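## 4. How we collected the tidying data, and what we learnt from it

I'll be upfront that the collection side of this paper took far longer than the modelling side, so I'm giving it a proper section. Most of the papers I leaned on when I started tuck theirs into a paragraph, and I spent a whole October rediscovering things their authors must have known perfectly well.

### 4.1 The set-up

Everything in the Stemel set was recorded by people holding the grippers themselves, one in each hand, with a camera riding on the tool. No arm was driven at this stage. I'd tried teleoperating a pair of arms for the same chores in our lab at Sollthorpe and it was miserable: picking up one sock felt like threading a needle in oven gloves, and the lab bedroom looked like a furniture catalogue, so whatever we learnt there fell over in a room somebody had slept in.

Going hand-held got us into real bedrooms. Each demonstrator was given the same loose instruction, which was to clear the rubbish off the bed and into whatever bin or basket they liked, and stop when they were happy with it. We didn't tell them which hand to use, or what counted as rubbish. Hanan Kassab argued hard for a stricter protocol (she wanted a fixed order of objects, at least) and I argued against, mostly on the grounds that I wanted to see what people did when left alone. We settled on free order but one object per hand at a time, and I still think that was the right call, though she'd tell you otherwise.

The full set holds 4000 episodes, where an episode runs from the first reach to the last release. We held back 500 of them for testing, split by home so that no room turns up on both sides.

### 4.2 Light, floppy things

Our first policy, Twal, was fine with anything that kept its shape. Boxes, bottles, a stapler, no trouble at all. Give it a crisp packet and it fell to bits. The reason is pretty dull once you look at the numbers: a wrapper has no one height. It sits up in a peak at one side, lies flat at the other, and shifts when a finger brushes it, so the grasp point Twal picked at the start of a reach was often stale by the end of it. Tissues are worse again, being soft and pale with hardly any edge to find.

So we went back and looked at how people do it. The one-handed approach is what you'd guess, a shallow pinch on whichever bit sticks up. What I hadn't expected was how much the other hand does in the meantime. In plenty of episodes it goes over to the basket early and waits there while its partner is still busy at the bed. Brodie Henare called this "parking" in his notes and the name stuck, so I'll use it from here on.

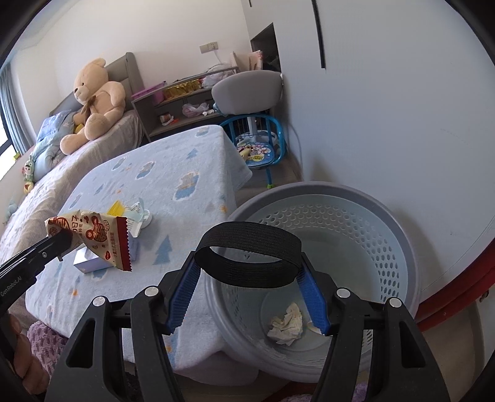
*Figure 3. Two-handed tidying in a demonstrator's bedroom. The left gripper holds a snack wrapper above the bed while the right one is over the laundry basket, which has a tissue in it.*

Parking matters for two reasons, as far as I can tell. The plain one is that it takes a hand out of the way, and two grippers over one small patch of blanket get tangled quickly. The more interesting one is that a parked hand carries a camera. With a view down into the basket, the policy has a fresh idea of where the opening is before the other hand sets off towards it, and it doesn't have to remember a position from several seconds back. We hadn't planned for that at all — it came free with letting people choose.

### 4.3 Using it

The change we made to get from Twal to the new policy, Tirkovska, is small. We added one extra output per hand, a soft label saying whether that hand is working, parked or travelling, and trained it on 2000 episodes that Brodie and I labelled between us. He did rather more than half. I'd meant to pull my weight but kept stopping to watch people fold things we'd never asked them to fold.

We compared three versions:

- Twal as it was, with no hand labels
- Tirkovska with labels, but the parked hand's view blanked out
- Tirkovska with labels and both views

The middle version was there to check which of my two reasons was doing the work. If parking only helped by clearing space, blanking the view shouldn't hurt. It did hurt, quite a bit, and nearly all of the loss was in releases: the wrapper was picked up well enough and then let go over the rim. On rigid objects the three were close enough that I wouldn't bet on a ranking.

We then read through every failed release on the held-back test rooms for the full version, 221 of them. The largest group was things sticking to the finger pads after opening, mostly thin plastic. People fix this with a little shake of the wrist. Tirkovska has picked up the shake but not when to use it, so it'll sometimes shake an empty gripper over the basket for a second or two, then wander off quite content. Next came cases where the object was something the demonstrator might have kept. I don't count those as grasping problems, and I don't know how I'd score them fairly, so they're left in the totals as failures and flagged in the release files.

### 4.4 Things I'd do differently

I'd ask for a spoken word from the demonstrator whenever they decide to leave something alone. At the moment, a box that stays on the bed because it's wanted looks exactly the same in our data as one that got forgotten. I'd also record more baskets with tall sides, as most of ours were low and wide, and I suspect the blanked-view result would look worse still with a narrow opening. Hanan has started on that with the same grippers and a stricter protocol.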